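Skulia Robotics Club
Progress report to the Khondokar Fund
Prepared by Janka Ďurica, club lead

Thank you again for backing our second year! When we wrote to you in August we had a plan, a borrowed corner of the workshop and a long shopping list. We now have a working practice station, a full group of students and a task that has them arguing over lunch about approach angles.

The students chose the project themselves. They wanted a robot arm to place parts into a fixed board, first under manual control and later from a program they write. Norbert Kovács helped them turn that wish into a schedule, and Ingeborg Mayrhofer, who teaches our design classes, worked with them on the board layout. It has narrow slotted holders, taller raised blocks and a square bracket, so there is something for beginners and something for the students who want a harder time of it.
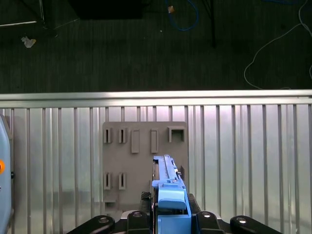
Photo: Skulia Robotics Club, wrist camera

Most of this term has gone into the approach. Getting the arm near the board is easy, and lining it up with one chosen feature is where the hours go. Our students log every attempt on a shared sheet, with the start position, the target and a short note on what they would change. The log now holds 442 attempts, and 83 of those were entered by students who had never touched a robot before joining. We are very proud of that second number.

The log has already changed how we teach. Jamshid Ebrahimi noticed that people were writing "too far left" without saying left of what, so he spent a session on frames of reference with masking tape and a cardboard arrow. The notes got better right away - and so did the arguments! 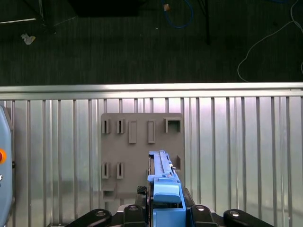 Camera work is the part of the project that grew the most. We had planned one short unit on it, and it became the thing everyone wanted to do. The wrist view puts the board and the gripper's black finger pieces in one picture, and the two rows of narrow slots on the left give students a regular pattern to measure against. Hashini Khan's group is writing a small program to find those slots, and they are also learning how much trouble a shiny ribbed metal panel can make for simple edge detection.

Spending is on plan. The gripper spares and the camera mount are paid for, and we have kept back money for travel to the Nedolgate student meet. We would like to move 2 of the unused software licenses into the parts budget, if you agree.

Next term we start on programmed placement, beginning with the narrow slots and leaving the square bracket for last. Six students have signed up to lead small groups, and the team at Cerkano has offered us an evening visit to their test floor. You are very welcome to join us for that, or to drop in on any club session. We meet at 4 p.m., and the students would love to show you the log.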